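Home | Guides | Kitchen | Shelves and Racks | Downloads | Contact
Print this page | E-mail this page

Plilex Wire Basket with Shelf Panel — Set-up Guide
Section 3: Setting up, loading, and using the space underneath
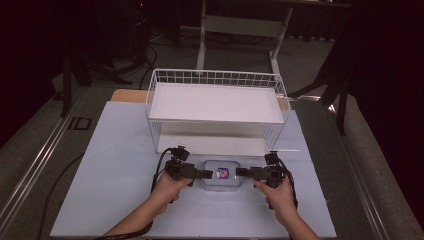

Read Section 2 first if your legs are still folded or wrapped. This part takes it from there, basket in one piece, nothing in it yet. Small clear food containers with lids are what we had in mind for most of it. Other stuff works too, see the notes further down.

3.1 Before you start

1. Clear the spot. More room than you think, you need space in front for the containers while you sort.
2. Wipe the table or counter. Dry it.
3. Put a sheet or cloth down. Any flat one. Wire legs are short and narrow and they will mark a soft surface.
4. Pull the sheet flat. A fold under one leg and the whole basket rocks.
5. Stand the basket on its legs. Raised rim goes up.

CAUTION: Don't slide the basket once it's loaded. Lift it. Legs drag the cloth and the cloth drags everything else.

3.2 Checking the level

1. Press down lightly on each corner of the rim, one at a time.
2. If a corner dips, look under that leg for a wrinkle before you do anything else. Nine times in ten it's the cloth.
3. Still rocking? Turn the basket a quarter turn and press again. Same corner dips — it's the basket. Different corner — it's your table.
4. A leg that's slightly out can be eased back by hand. Slow pressure, no pliers.

NOTE: Pliers strip the white coating and then you get rust. Drostlow won't replace a basket with plier marks on it.

3.3 Fitting the shelf panel

The panel lies flat inside and makes the platform. If yours came already fitted skip to step 4.

1. Smooth side up.
2. Lower one short edge in first, at a tilt, then let the other edge down.
3. Don't force it past a wire. Back it out, start again from the other end.
4. Run a finger along all the edges. You shouldn't feel one sitting higher then the rest.
5. Push down in the middle with a flat hand. It should not click or shift.

CAUTION: Fingertips clear of the edge when the panel drops. It does pinch.

3.4 Loading the top

1. Lids on, all the way. Go round the rim with your thumb, corners last, rounded corners are where lids lift.
2. Heaviest container to the middle of the panel.
3. Lighter ones out to the sides.
4. Set each one down flat, don't drop it in from rim height.
5. Leave a finger's width between containers and the wires. You'll want it getting them out again.
6. Labels facing front. If the label is on the lid, don't stack on that one or you lose it.

Top limit is 447 ounces spread over the whole panel. Spread, not all in one corner. If you see the panel bow, take something off.

NOTE: Hot food — let it cool before it goes up. Steam gets under the lid and drips through onto whatever's below.

3.5 Using the space underneath

People forget this part. There's an open space between the legs, under the panel, and low containers go in there fine.

1. Measure the container with the lid ON. Compare to the gap.
2. Hold it level with two hands, one on each short side.
3. Slide it in from the front. Slow. If the lid touches, stop, it's too tall, put it up top instead.
4. Push it back only as far as you can still reach.
5. A second one goes in front only if you use it more than the one behind.

If you want a stop at the back so things don't disappear, stand a flat board behind the basket. Any thin board does. Push the basket up to it, check it's straight, done. The Dresell back board fits but isn't required.

CAUTION: Don't jam a tall container under to hold the panel up. It doesn't need holding up and the lid will crack.

3.6 Taking containers out

1. Underneath first, top second.
2. Grip both sides, never by the lid.
3. Steady the basket if it's nearly empty, it's light and tips toward you.

3.7 Cleaning

1. Everything out. Panel out.
2. Warm water, drop of dish soap, soft cloth. Go along the wires, not across.
3. Dry right away, joints especialy.
4. Shake out the sheet before you put the basket back on it. Crumbs make it rock (see 3.2).

No bleach, no scouring pads, no dishwasher.

3.8 Spare parts

Panel: part 211. Leg caps: sold in pairs, ask for the Brunet size. Measure your leg wire before you order, the older basket took a thicker cap.

Last changed Thu 6 August. Section edited by Mylene Panganiban. Send corrections by the contact form.

Next: Section 4, Wall mounting

Reader comments (3)

kettlecorner: Step 3 in 3.3 should be in bold. Forced mine and now it squeaks every time I put a jar down.

Mylene Panganiban: Take it out and flip it end for end, that cures most squeaks. Will add it to the section.

R. in the back kitchen: do the leg caps change the height underneath? my flat containers only just fit as it is. Ordered a pair in June and haven't put them on yet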